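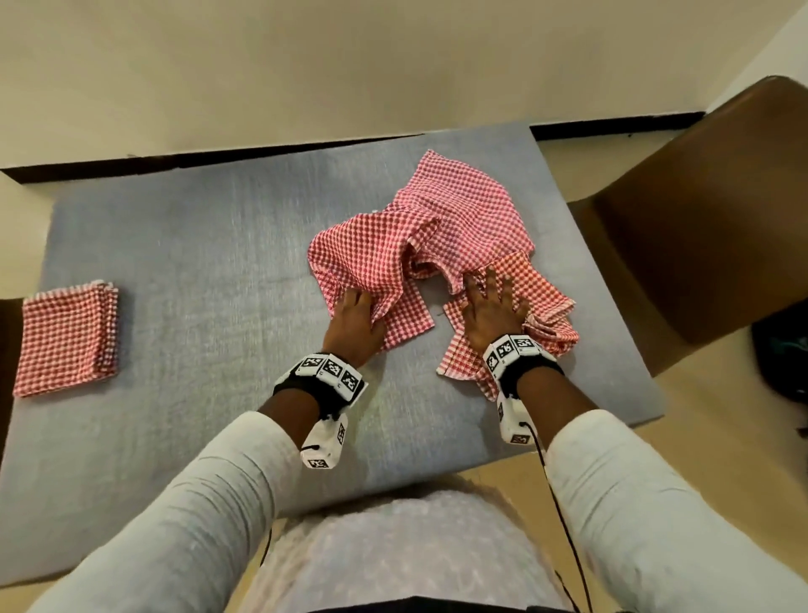 Folding Soft Cloths on a Covered Table
Project report, Textiles and Household Studies
Korkor Quansah and Emiliano Aranda
Supervisor: Vernon Gagnon
Submitted 28th October

1. Aim
The project compared two ways of folding a light checked cloth by hand, starting from a crumpled heap. The measure was how far the corners lay apart once the fold was finished. Time was noted but not used in the comparison.

2. Materials
The test cloth was a red and white gingham with a small check. The check was chosen so that a crooked fold could be judged against the printed lines without a ruler. All folding was done on a flat tabletop covered in grey-blue fabric with a soft, matt surface. Trials on the bare table in January had been dropped, as the cloth slid whenever one hand was lifted.

3. Method
Each trial began with the cloth bunched in the middle of the table. The folder sat at the near edge and used both hands.

Method A (press and spread): one hand holds the bunched part while the other is laid flat, fingers apart, and moved outwards. The cloth is fully opened before any fold is made.

Method B (corner first): two neighbouring corners are found, lifted and shaken, and the cloth is laid down already halved.

Esi Wumbei folded in all trials. Ekua Sowah measured the corner gap with a steel rule and wrote down the result. The cloth was crumpled again by hand between trials. There were 39 trials in all, with the two methods taken in turn, beginning with A.

4. Results
Method A gave the smaller corner gap in most trials. Its usual fault was a ridge left under the flat hand, which moved towards the edge and had to be pressed out a second time. Method B was quicker, but the halves were often out of line along the check. In 2 trials the wrong corners were picked up and the fold was restarted; both were kept in the record.

5. Limits
One cloth and one folder were used. The odd number of trials gives Method A one more result than Method B. The cloth was not ironed during the work and may have softened. A heavier cloth from the Hallville store was set aside for comparison but was not tested.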